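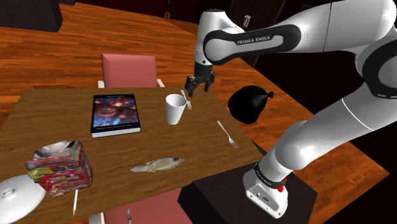 Checkliste Ferienwohnung vor Saisonende, Haus Stistetdale
Begehung im September, Beginn 9.30 Uhr
Geprüft von: Delyth Probert
Kommentare: Karthik Liyanage (Hausverwaltung)

1. Rauchmelder Schlafzimmer und Flur
Prüftaste gedrückt, Signal kommt. In Ordnung.
Kommentar K. L.: Melder im Flur hat Tabakgeruch angenommen, bitte beim nächsten Wechsel mit austauschen.

2. Feuerlöscher Flur
Plombe vorhanden, Druckanzeige im grünen Bereich. Halterung wackelt.
Mangel, gering. Neue Dübel setzen.

3. FI-Schutzschalter
Auslösung über Prüftaste einwandfrei. Beschriftung der Stromkreise fehlt bei Bad und Außenlicht.
Kommentar K. L.: Macht der Elektriker von Szabo mit, Auftrag 2581.

4. Treppe zum Obergeschoss
Handlauf fest. Auf der zweiten Stufe löst sich das Gleitschutzband.
Mangel, vor der nächsten Anreise beheben.

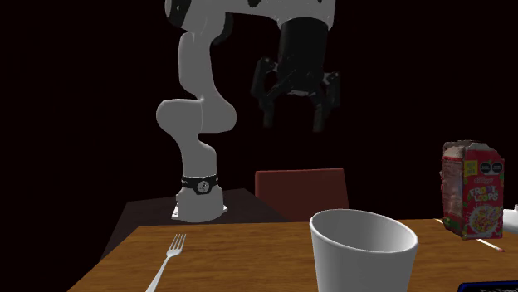 Lesezeit: 2 Minuten

5. Gastherme
Wartungsaufkleber gültig. Abluftgitter frei. Zählerstand 2941 notiert.

6. Fenster und Balkontür
Kindersicherung im Obergeschoss vorhanden, Balkontür schließt nur mit Nachdruck.
Kommentar K. L.: Dichtung ist bestellt. Bis dahin bitte Hinweis in die Gästemappe.

7. Warmwasser
Am Waschbecken im Bad bis zu 2 Minuten Vorlauf, dann heiß. Duschkopf verkalkt, entkalken oder tauschen.

8. Möbel
Stühle auf lockere Verbindungen geprüft, Tischbeine nachgezogen. Tischplatten auf Splitter und scharfe Kanten abgetastet, nichts gefunden.
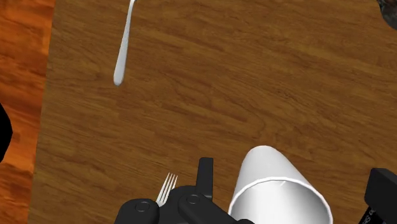
Tischplatte, Holzmaserung

9. Erste-Hilfe-Kasten
Pflaster fast aufgebraucht, Verbandschere fehlt.
Kommentar K. L.: Anoma Nanayakkara bestellt nach.

10. Außenbereich
Gehwegplatte neben der Mülltonne steht hoch, Stolperstelle. Bewegungsmelder am Eingang reagiert spät.
Mangel. Platte neu einsanden, Melder einstellen.

Offen bleiben die Punkte 2, 3, 4, 6, 7, 9 und 10. Nachkontrolle durch Tania Marikar, Schlüssel im Kasten am Hintereingang.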